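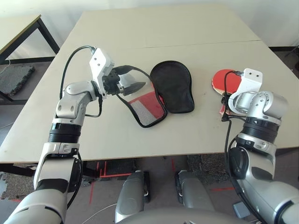
Section 4. Registering a Site and Submitting Emission Reports

This section applies to operators of sites located in the Birumgate district that are required to report greenhouse gas emissions through the Dudico reporting portal. Complete Section 3 (User Accounts) before you begin.

4.1 Registering the site

1. Sign in with the account of the responsible officer. Accounts with viewing rights cannot register a site.

2. Select New Site and enter the name of the site as it appears on the operating permit.

3. Enter the permit number. If the site holds more than one permit, enter the oldest first and add the others under Related Permits.

4. Select the reporting class. Sites that release 2,000 metric tons or more of carbon dioxide equivalent per year belong to Class A. All other sites belong to Class B.

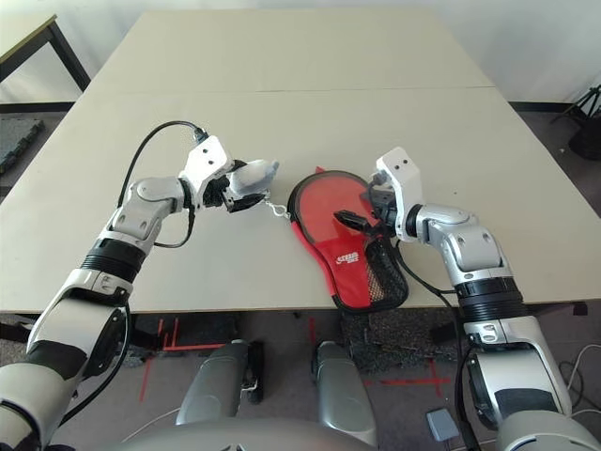

One operator asked during the consultation whether a site close to the limit could change class in the middle of the year. The class is fixed when the reporting year opens. A change may be requested in July and takes effect in the following year.

5. Select Confirm. The portal issues a site code, which must be quoted in all correspondence.

Caution: A confirmed site cannot be deleted. If a site has been registered twice, do not submit data for either entry until the help desk has merged them.

4.2 Entering fuel and electricity data

1. Open the site and select Annual Data.

2. Enter each fuel on a separate line, in the unit shown on the supplier's invoice. The portal converts units automatically.

3. Enter purchased electricity in kilowatt-hours. Do not include electricity generated and used on the site.

4. Attach invoices as a single file. The file may not be larger than 20 megabytes.

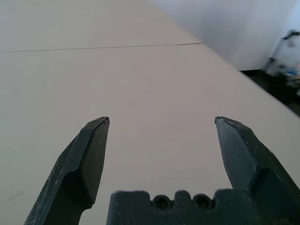
5. Select Check Data. Lines marked in yellow may be submitted with a written explanation. Lines marked in red must be corrected.

Note: The portal closes for maintenance every Wednesday at 6 p.m. Unsaved entries are lost.

4.3 Submitting the report

1. Review the summary page and print a copy for the site records.

2. Select Submit. The responsible officer must enter the access code a second time.
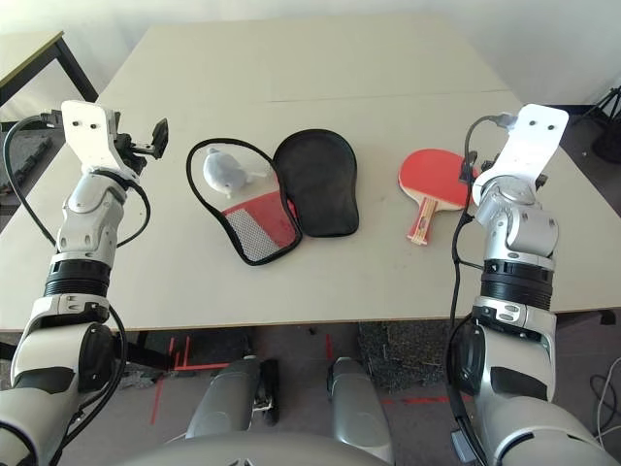
Ostlow wrote in its comments on the draft that the second entry of the code slows down operators with many sites, and asked for group submission. Group submission is available to operators with 34 or more registered sites. Apply on Form 396.

3. Keep the receipt number. A report without a receipt number has not been received.

4. To correct a submitted report, select Amend and state the reason. The earlier version remains on file.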